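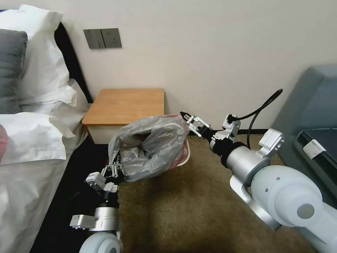
Track night tech check – street class, Breradport strip

Filled in from my own car, with my comments. The club sheet stops at pass/fail, and I don't put much faith in a bare check mark.

1. Helmet, in date – PASS
Sticker was read by flashlight for maybe a second. Read yours at home.

2. Battery hold-down – PASS
They pushed it once. I've seen one pass that test and still slide on launch. Use a wrench.

3. Lug nuts torqued – PASS
Owner's word only. Mine were done at 7 in the morning and I did them again in the lanes. Two moved.

4. Fluid leaks – FAIL, then PASS
Drip at the Hulon cooler line. I tightened the clamp and they waved me through. Not convinced, so I'm replacing the hose.

5. Throttle return spring – PASS
Snaps shut with the engine off. Says little about a hot cable.

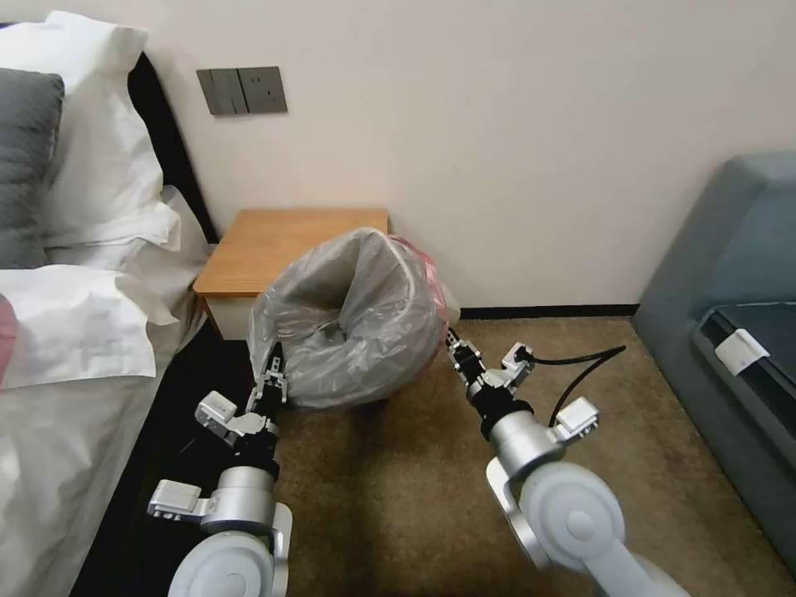 6. Tires and valve stems – PASS
The Rokents are said to be good for 10 nights. Says who? I check for cords every time out.

7. Loose items in cabin and trunk – PASS
They never opened the trunk. My jack was still in it.

8. Seat belt and mounts – PASS
Pull hard on it yourself.

9. Car number readable – PASS
406, both sides and rear glass. The most carefully checked thing all night.

Recheck before the June meet: items 3 and 4, plus the Yorath catch can bracket, which isn't on the sheet at all.

1264 views
7 comments
Share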